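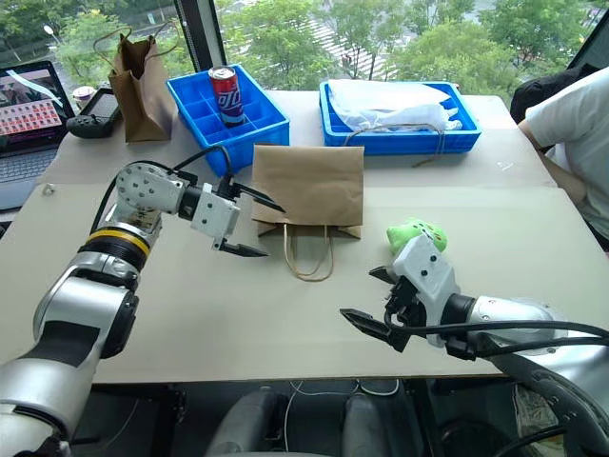 The bag of bags

Every home has one, and every visitor is too polite to mention it. A feature on the paper carrier, its afterlife and the lost art of folding it flat

Thursday, August 7, 2025

The one in my kitchen lives between the fridge and the wall, a gap too narrow for a broom and too wide to ignore. In February I pulled the whole lot out to look for a dropped spoon and found 134 paper bags, most of them brown, a few still holding the receipt. The spoon was not among them.

I had been saving them for good reason. They are sturdy. They have handles. One day I would need to carry something to somebody, and on that day I would be magnificent. In the meantime I had bought a fresh bag on nearly every trip to Campos, the greengrocer at the end of our road in Pusstead, having left the other 134 at home.

The trouble starts at the moment of emptying. A paper bag comes off the shop's pile perfectly flat and, having once been opened, behaves as if it had never heard of the idea. You put it on the table and it falls over. You press one side and the other side swells. Most of us give up here and shove it into a larger bag, which then goes behind the fridge.

It can be done, though. Lay the bag down on a clear table and find the old creases, which are still there under the new ones. The base is the stubborn part. It wants to sit up like a little shelf, and it has to be coaxed over against one face of the bag before the sides will tuck in. Push the side folds inwards with your fingers inside the mouth. Then smooth from the base towards the opening, so the air has somewhere to go.

Handles are a matter of taste. Twisted paper ones stick out whatever you do, and the looped sort will catch on its neighbour in the pile, so that taking out one bag brings out 11. I fold mine down inside. There are people who cut them off and keep them separately for tying up tomatoes, and I expect their gardens are lovely.

The table matters more than the technique. Mine is never clear, and I doubt yours is. Trays migrate there, then a fizzy drink, then the laptop, then a soft toy that belongs in another room altogether. You end up folding in whatever patch is left in the middle, with a second bag standing by at the back, waiting its turn and looking smug about its posture.

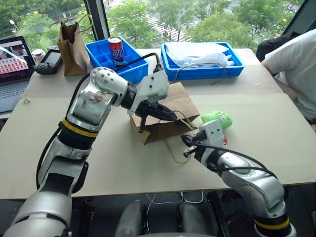
What to keep, and where

Saltetano, the homeware shop by the station, will sell you a bag tidy called the Rollance for 30 pounds. It is a box with a slot in it. I own one. It came in a paper bag.

A drawer does the same job. Stand the folded bags on edge like files, big ones at the back, and stop when the drawer is full. Anything damp, greasy or torn at the handle should go, and so should the very small ones with ribbon, which have never carried anything but a candle.

I am down to 2 drawers. The gap by the fridge now holds plastic bags.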